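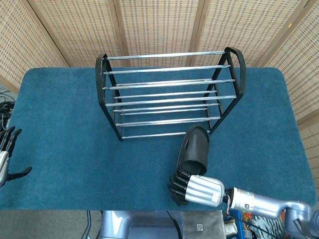
Machines that can tidy a hallway are still some way from being sold to the public, according to the household goods firm Rilleso, which has spent the summer looking at whether it should design its furniture with them in mind. The firm has drawn up a list of small jobs that people do without thinking and that machines have so far been left out of. Putting shoes away is near the top. A single black slipper, held toe up in a set of dark, jointed fingers beside a rack of chrome bars, has to be turned, lowered and let go at the right height, and bars give it much less to rest on than a flat board would. The firm says this one movement takes in most of what makes housework hard to automate.

Padmavathi Nambiar, who wrote the firm's report on the subject, said floors and lawns had been the easy part. A machine that cleans a floor can treat almost everything it meets as something to go round. One that tidies has to pick the same things up, and it has to know where they belong.

"A shoe is a bad shape for a machine," she said. "It's soft in one place and stiff in another, it has a front and a back, and it's never lying the way you left it. People sort that out in a second with one hand while they're talking to somebody."

The report, which runs to 100 pages and was sent to retailers in August, draws on a survey of 351 households in and near the town of Majali. People were asked which chores they would hand over first if they could. Laundry came out ahead, followed by washing up and clearing floors. Cooking was well down the list, and several people said they would not want help with it at any price.

Cost was the other main question. Most of those who answered said they would pay no more than £2000 for a machine that could do two or three jobs properly. Rilleso does not expect anything with a pair of working hands to be sold for that soon, and the report gives no date.

Shops may get there earlier. Drillen, which runs footwear and workwear branches, has been looking at the same problem from the other side of the counter. Its staff spend part of every evening returning tried-on shoes to the display, and the company would like some of that work done after closing. It has not bought any machines. A spokesman said the aisles were narrow, the stock changed every few weeks and the branches could not be rebuilt to suit a piece of equipment.

He added that speed was less of a worry than people thought. A machine working from 10 pm until the morning can afford to be slow – it cannot afford to drop things, or to put a left shoe with the wrong right one and carry on down the row.
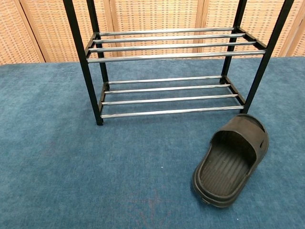 Hamix, which supplies shelving to both firms, takes a more cautious line. Its reply to the report said that a slide lying by itself on a plain carpet was a fair place to begin, but that the hallways its customers described had boots, school bags, wet umbrellas and a dog in them, and that no one should plan a product range around a machine coping with all that. The company would sooner see work done on the racks. Wider shelves, a lip at the front and a little more height between tiers would help a machine, it said, and would help anyone with stiff hands as well.

Nambiar agrees with part of this. Her report recommends that furniture makers publish proper measurements for their shelves, including the slope and the gap between bars, so that people building machines do not have to work them out from scratch. It stops short of asking for a common standard. She said small makers would struggle to meet one, and that homes were full of old furniture in any case.

The report also has a short section on repairs and noise. Households in flats were much more bothered by noise than those in houses, and older people asked more often than anyone else who would come out if the thing stopped working halfway through a job. Rilleso says it has no answer to that yet – its own repair service covers drawers and hinges.

Retailers have been asked to send comments on the report by the end of the month. Rilleso will hold an open meeting at its Majali showroom on Thursday at 6.30 pm, with a talk by Nambiar and time for questions. Entry is free but places should be booked at the showroom desk.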